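Chapter 4
Folding, Hanging and Putting Away

Most of us learned to fold a shirt by standing next to somebody who was already doing it, and most of us, if we are pressed, couldn't say quite how it goes. The hands know it and the head doesn't. That is a perfectly good way to live, but it makes the job hard to teach, and it leaves a learner who never had that somebody standing beside them feeling rather foolish over what is, after all, only a pile of washing. So in this chapter we are going to slow everything down, and we hope you'll bear with us while we spend several pages on work that takes a practised person less than a minute!

You will need a flat surface, and by far the best one in an ordinary home is the bed. Tables are a nicer height for the back (we come to backs in the last section), but a bed gives you room to spread a shirt right out, sleeves and all, with space left over for the clothes still waiting their turn. Make it first. A rumpled duvet underneath will put creases into a shirt just as fast as you can smooth them out, and a sheet pulled tight costs you nothing.

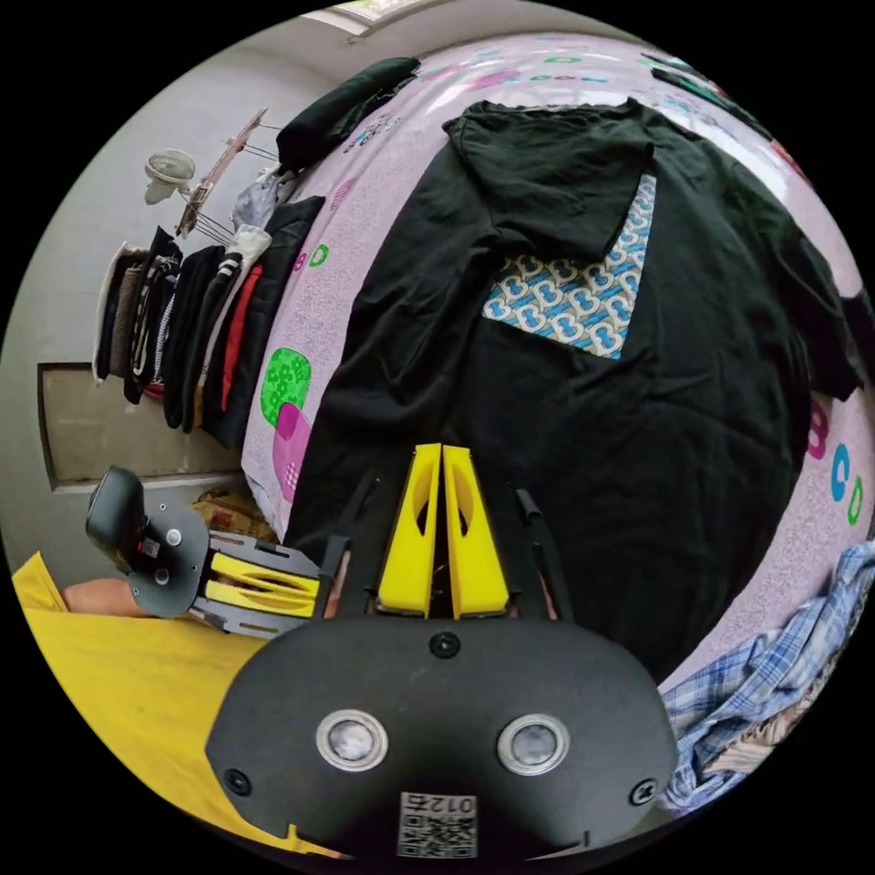
Department of Home and Textile Studies, Niskanen College

A dark shirt laid out flat is harder to read than you might expect. The seams disappear into the cloth, and beginners often fold one side a good deal wider than the other without noticing. Look for whatever the shirt offers you as a guide. The collar is the obvious one, and a patterned panel can help too, as it shows up well and you can tell at a glance if it has slid off to one side. Run your palms outwards from the middle before you make the first fold, and do it again after, and don't hurry over it.

Plaid shirts, like the blue and white one lying crumpled in the corner of the picture, are a different pleasure altogether. The lines are woven or printed for you, and if you follow one of them down from the shoulder you can hardly go wrong. Éabha Ó Briain, who taught this course before us and wrote the first version of these notes, always gave her nervous pupils a plaid shirt to begin with, and we have kept up the habit.

Then there is the question of what ought to be folded at all. Hooded tops and jackets are bulky things and do better on a rail if you have one, and striped or brightly coloured garments are easy to find there on a dark morning. Knitted jumpers should be folded, however tempting the empty hanger, for their own weight will pull the shoulders out of shape by June. We look at rails and racks in Section 3, along with the vexed matter of how closely clothes may hang before they start creasing one another.

Before you read on, take one shirt of your own, a plain one if possible, and fold it in whatever way you usually do. Lay it aside without straightening it. You'll want it again at the end of Section 1, when you have folded the same sort of shirt by the method given there and can set the two side by side.

Words to know in this chapter: placket, yoke, selvedge, nap, rail, shoulder line.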